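Filed under: Talks & Slides

Slide 3: the ribbed sleeve

OK, so slow down here, I always rush this one. Say hi to the bellows! It's the dark gray rubber part with the deep grooves, and I could talk about it all night (don't). Ask who has seen one on a car or an old camera. Wait for hands. 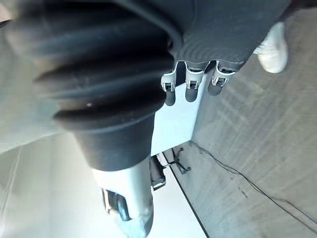

Slide 4: fingertips and brackets

Go back one if people want another look at the three fingers. I love the little silvery brackets at the knuckles, with the pins or screws showing. Mention that the Mabuza workshop is in November, sign-up sheet by the door. Then water, then questions.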